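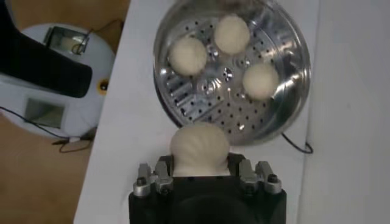
Spart uns die Zelle in der Ausgabeküche Personal?
Bisher keine einzige Stunde. Die Arbeit ist umverteilt, und zwar auf Leute, die vorher schon genug zu tun hatten.

Suchbegriff eingeben Suchen

Werkstattbuch, Dienstag, 29. November 2022

Dämpfstation Kantine Medport, Zelell am Tisch. Bestückung mit Hefebrötchen aus der Lieferung Fillavex, Programm unverändert seit August.

Vormittags 342 Stück aufgelegt, Vorgabe vom Betreiber war 451. Per Hand war die Vorgabe nie ein Thema, weil niemand sie aufgeschrieben hat. Jetzt hängt sie an der Tür zum Kühlraum, und die Frühschicht liest sie als ihre eigene Zahl. Habe angeregt, den Zettel abzunehmen. Hängt noch.

Greifkraft: weiter runter traue ich mich nicht. Bei weichem Teig bleiben Druckstellen an den Falten, bei kühlem nicht. Die Küche sortiert die gedrückten Stücke aus und isst sie selbst. In der Auswertung von Yazzie heißt das »Ausschuss null«. So kann man es auch rechnen.

Übergabe: Die Kollegin am Dämpfer muss jetzt warten, bis die Zelle freigibt, und darf dann 30 Sekunden ran. Früher hat sie nebenher Soße gerührt und die Einsätze aus dem Augenwinkel im Griff gehabt. Das geht nicht mehr, sie steht daneben und schaut zu. Sie sagt, die Hände tun abends weniger weh, dafür der Rücken vom Stehen. Den ersten Teil hat Yazzie in den Bericht übernommen. Den zweiten habe ich handschriftlich ergänzt, mal sehen, ob er drinbleibt.

Störungen: zweimal Stopp mit Meldung 501 (Ablage nicht bestätigt). Beide Male hat die Küche quittiert, ohne uns zu rufen. Verstehe ich, mittags wartet keiner auf die Werkstatt. Nur steht in der Einweisung kein Wort davon, und bezahlt wird die Zusatzaufgabe auch nicht. Wenn Quittieren zur Stelle gehört, dann bitte in die Stellenbeschreibung.

Offen:
- Backen reinigen, Mehlreste an den Schrauben prüfen
- klären, wer bei Ausfall von Hand auflegt (die zweite Aushilfe ist ab Januar gestrichen)
- Stückzahlen vor der Umstellung besorgen, falls es welche gibt. Ohne die glaube ich an keinen Vergleich.

Greifkraft bleibt bis zur nächsten Lieferung, wie sie ist.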